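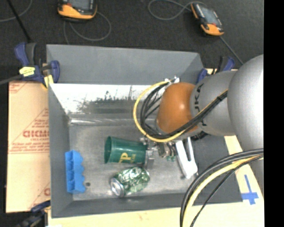 The Second Life of the School Cafeteria Cup

By Zoi Karras
2023-01-23

Ask anyone who grew up in Maltley what they drank their milk from and you'll get the same answer, usually with a grin: a plastic cup, a bit scratched, with somebody's tooth marks in the rim. The town's schools switched to cartons long ago. But the cups never really left (my own aunt still keeps toothbrushes in hers), and now there's a whole crowd of people happily hunting them down.

I got pulled in last October at the Dovcombe flea market, where Fotis Manolakis had 46 of them stacked on a card table, sorted by color like paint chips. Mustard, brick, a pale blue that looked almost like candle wax. I went for a lamp and came home with four cups and no lamp!

"People start with one from their own school," Fotis told me. "Then they find out the next town over had a different shape, and that's their weekend gone."

He's right about the shapes. Some lunchrooms liked a straight side, others a slight flare so the cups would stack without jamming. Pick up a few and you start to notice the feet, the thickness of the rim, the way a ribbed side feels under your thumb. Older ones have a soft, chalky surface from years in hot dishwashers, and collectors argue cheerfully over whether to polish it off. I say leave it alone.

Guilan Luo wouldn't touch it either. She ran the kitchen at Irkano Elementary for 20 years and remembers mornings with 200 cups coming off the racks, too hot to hold. "You could tell what kind of day it was by the noise," she said. "Pizza day, they banged them on the tables." She has kept one, a red cup with a chip out of the foot, and she waters her African violets with it.

Prices are still friendly. Most cups go for pocket change, and a full set of the Papadakis tumblers, made for a summer camp that closed before half of them were ever used, sold at Dovcombe for $100 while I stood there with my mouth open. The buyer, Magdalini Katsaros, was planning to use them for lemonade.

That's the part I love. These things were made to be dropped, and they still can be - on a patio, down the back steps, off the side of a boat. For old cups, though, stick to cold drinks and wash them by hand. Printed ones need the most care, as a rough sponge will take the lettering off quicker than you'd think.

The Dovcombe market opens again in spring, first tables at seven. Fotis is usually by the north gate, and he likes to trade. Bring something in green if you have it.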